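Household Money Tips: Keeping Records for a Small Investment Account

Tristent Savings Association, Member Education Pages

Many households now hold a modest investment account alongside their checking and savings. The accounts are simple to open, often from a phone, and the paperwork that follows is easily neglected. The suggestions on this page are intended for members who keep their own records at home.

Begin with one folder for each account. Label it with the name of the provider and the last four digits of the account number. Place the opening agreement at the front and the most recent statement directly behind it. Members who receive statements electronically should save each one on the day it arrives, using the same file name pattern every time.
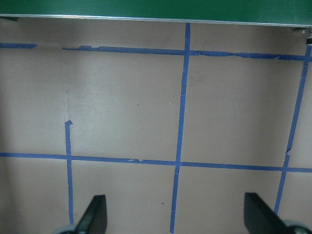

Record every deposit on a single sheet. A member who sets aside $100 each month should enter the date, the amount and the account from which it was drawn. Transfers between accounts belong on the same sheet, marked with a T, so that they are not later mistaken for new savings.

Fees deserve a column of their own. A charge of $5 a month comes to $60 over a year, and on a balance of $600 that is a tenth of the money invested. Review the fee schedule whenever the provider announces a change of plan.

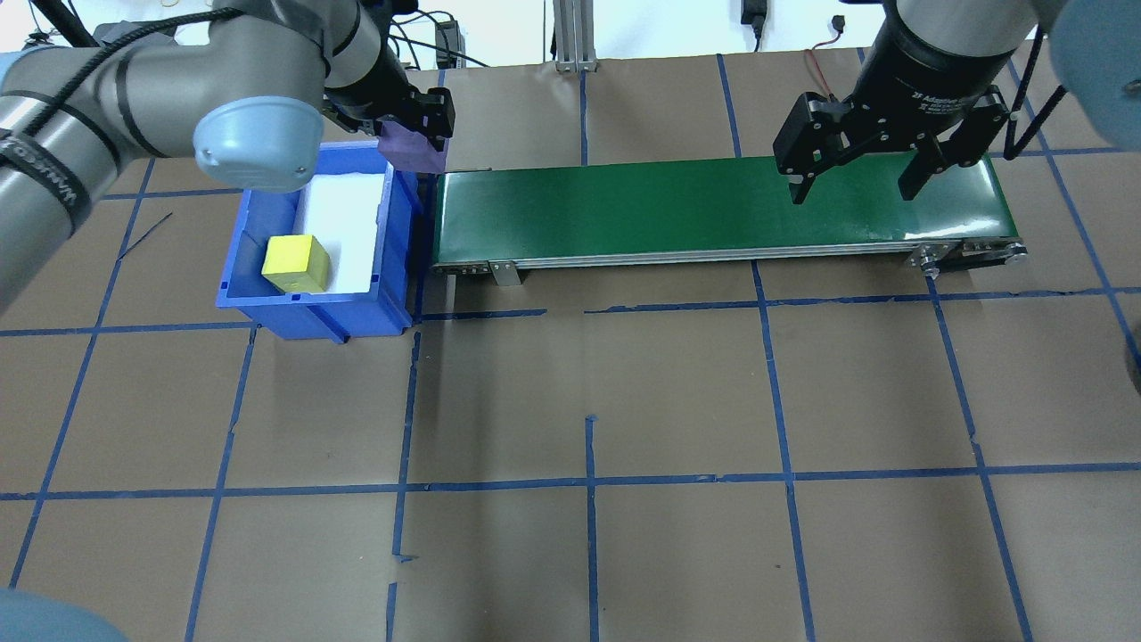

Trade confirmations should be kept until the sale of the holding has been reported on a tax return, and then stored with that return. Monthly statements may be discarded once the year-end statement has been checked against them. Shred any page that shows a full account number.

Passwords should not be written in the folder. Use a separate sealed envelope or a password manager, and tell one trusted member of the household where it can be found.
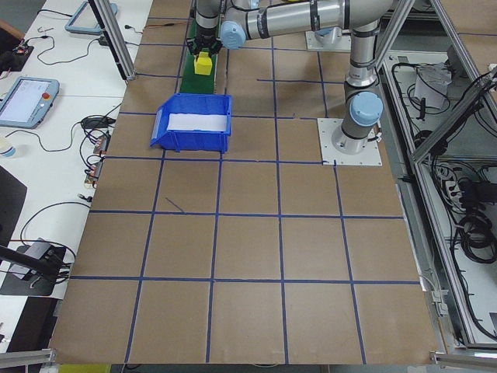

Set a regular time for review. October is convenient for many families, as it leaves several weeks to correct errors before the end of the year. Compare the deposit sheet with the bank statement line by line, and report any difference to the provider in writing. Keep a copy of the letter and of the reply.

Members at the Tiltton and Moges branches may collect a blank deposit sheet at the front desk. 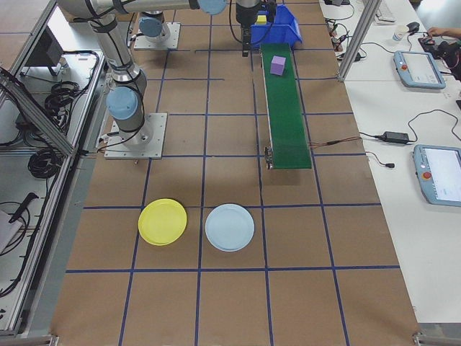 Robot arm and a second base on a taped worktable.

Questions about joint accounts should be directed to the Sistmont office before any change of ownership is made.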